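Why Do We Have Fingerprints? 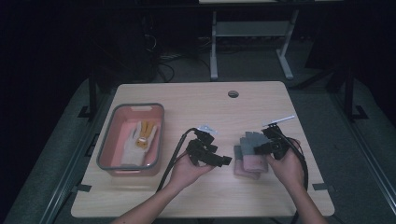

A work glove in a basket. When we put gloves on, our fingerprints are hidden.

Look at the end of your thumb. Go near a window or a lamp, where the light is good. Do you see the thin lines that go around and around? These lines are called ridges. They are small hills of skin, and between them there are small valleys. All the ridges together make your fingerprint.

You had your fingerprints before you had a birthday. They start to grow when a baby is still inside the mother, and they are ready some months before the baby is born. The skin has several layers. One layer in the middle grows faster than the others, so it has to bend and fold. The folds push up to the top, and there they become ridges.

Does everybody have a different one?

Yes. No two people have been found with the same fingerprints, even if they are identical twins. Twins have the same genes, but genes decide only a part of the pattern. The other part comes from little things, for example how the baby lies and how the water around it moves and presses on the fingers. Your own ten fingers are different from each other too. You can check this at home.

The three patterns

Scientists put fingerprints in three big groups.

Loops. The lines come in from one side, make a turn and go out on the same side. Most fingers have loops.

Whorls. The lines make circles or a spiral, like water that goes down in the sink.

Arches. The lines go up in the middle like a hill and then down again. Arches are the rarest.

You can have loops on some fingers and whorls on others. This is normal.

What are they good for?

For a long time people said that fingerprints help us to hold things. Scientists have tested this and the answer is not so simple. On a very smooth and dry thing, like a piece of glass, the ridges touch less of the surface than flat skin would touch. But when the hand is a little wet, the valleys can carry some of the water away. On rough things, like the bark of a tree, the ridges may also help.

They help us to feel, too. When you move your finger over cloth or paper, the ridges shake a very little bit. Nerves under the skin notice the shaking and send a message to the brain. In this way you know if something is soft or rough with your eyes closed. Try the same thing with a thick glove on. It is much harder!

Koalas have fingerprints also, and they look very much like ours. Gorillas and chimpanzees have them too.

Make your own fingerprint card

You need a soft pencil, white paper and clear sticky tape.

Rub the pencil on the paper until you have a dark gray spot. Rub one finger on the spot. Put a piece of tape on the finger, press softly and take it off. Now stick the tape on a clean part of the paper. Write the name of the finger under it, and do the next one. Wash your hands before you touch the sofa.

New words

Ridge: a raised line on the skin.
Whorl: a pattern with circles or a spiral. We say it like "world" without the d.
Nerve: a part of the body that carries messages to the brain.

Itasura Pages for Young Readers, November 2023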